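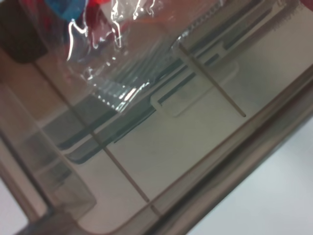

Slide 1. Tinted container at close range, clear bag in the upper part.

Small-item storage: what you can read through the wall
Krishnamoorthy Devadiga, Tiltcombe Stores Group

Leave slide 1 up while people sit down. Start with the bag. The film is clear and still hides most of what it covers. A patch of blue and a patch of red come through, and the shape of neither item does. Ask the room what the two items are. Take three answers at most and move on.

Point to make: we tend to choose containers by the tint of the wall. The bag inside has a larger effect. Creases throw back light, and each crease adds a white streak over the contents. A flat bag pressed against its contents reads better than a loose one of the same film.

Mention the thin brown lines as well. They could be sticks or they could be edges. If someone in the room says one and someone else says the other, leave it there. It is the same problem a user has when looking for one item in a hurry.

Slide 2. Terms
Wall: any side of the container, including the floor if it is clear.
Tint: colour in the plastic itself. Grey and brown are the usual ones.
Glare: light returned from the surface. Depends on the lamp and on where you stand.
Inner wrap: bag, film or sleeve around the item.
Say that "clear" in a supplier's list may cover all of these loosely. Do not name suppliers.

Slide 3. The Elter count
Elter is the small-parts store at Tiltcombe. We listed 164 containers in June, with 3,000 items between them. Of those containers, 17 had no label and no entry in the book. All 17 were tinted. The staff had assumed the contents could be seen.
Pause here for questions on method. The list was made by hand, one shelf at a time, and loose items in the same bag were entered singly. Lids were opened only after the reader had written down a guess.
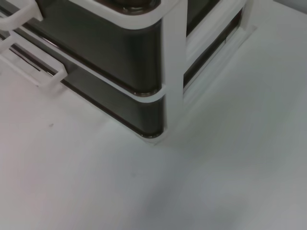
Humside, 17/10/2026

Slide 4 is the two-tier unit on the white table. Dark smoked containers, white frame. Give people a moment with it and then ask what is stored in the lower tier. From this angle the surface gives back a sheen and a few streaks along the side panel, and the answer has to come from a label.

Labels: put them on the white parts. The front post is flat-faced, and a printed strip in black on white can be read from further off than anything stuck to a dark wall. The handle on the lower container is a flat tab and will take a short code. Keep the rail between the tiers free, or users will not know which tier the label belongs to.

Code format, if asked: tier letter, then a two-figure number, no dash. Rattanakul uses a colour dot in addition. We dropped the dot after the first reprint, as the dots faded at different rates.

Slide 5. Order of work when refilling
Take the item out of any loose outer bag. If the bag must stay, fold the spare film under.
Put long thin items along the longest side and lay them in one direction.
Heavier containers go in the lower tier.
Write the label before the container goes back.

Slide 6. Label stock
Matt paper, 80 gsm, behind a matt cover strip. Gloss strip brings the glare back and lifts at the corners. Pass the sample sheet round from the left. It needs to come back for the afternoon group.

Likely questions
Why not replace tinted with clear? Cost, and the bags would still be there.
Does a lamp above the table help? For matt contents, yes. For bagged contents it depends on the angle, and we have no figures.
Are the readings from Elter and Humside comparable? Only the label entries. Humside keeps its book by shelf, Elter by container.

Handout is one side of A4. The spare copies are with the sign-in sheet.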